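Waldemar Olszewski
@wolszewski_desk

Finally dealing with the desk this week. It has been a drop zone since August and I lost a check on it for 11 days.

Waldemar Olszewski
@wolszewski_desk
Started Tuesday after dinner. Everything came off and went on the bed, so there was no quitting halfway. Sorted into keep, shred, and other rooms. Other rooms was the big pile.

Waldemar Olszewski
@wolszewski_desk
Shredded 2 bags of old statements and the paperwork from the Trirkance lease. Kept the last page with the signatures - my landlord asked for it once.

Waldemar Olszewski
@wolszewski_desk
Pens: tested them all on an envelope and kept 7. The Iltska markers were dried out, so those are gone too.

Waldemar Olszewski
@wolszewski_desk
Imtiaz Ekanayake asked if I was getting drawers. No. I had drawers at the Londoño Street place and they filled up with cables. One open basket, and when it's full I have to go through it.

Waldemar Olszewski
@wolszewski_desk
Wiped the top down with dish soap and a rag. Then put the basket out to see where it should go.

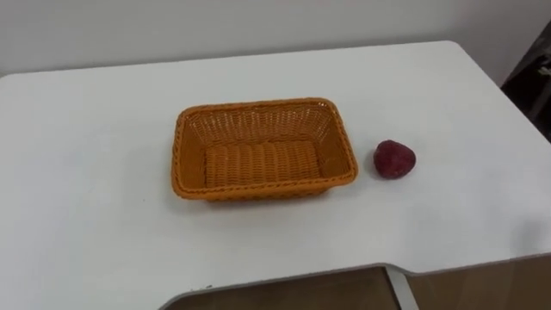
Orange basket, white desk, nothing in it yet.

Waldemar Olszewski
@wolszewski_desk
I have it a little left of center for now. Might push it back to the wall once the lamp is back on there.

Waldemar Olszewski
@wolszewski_desk
Going in the basket: mail, keys, the Tasau notebook, phone charger. Receipts go in an envelope in the kitchen - Imtiaz does it that way and he can find his.

Waldemar Olszewski
@wolszewski_desk
Still have to clear the bed before I can sleep in it.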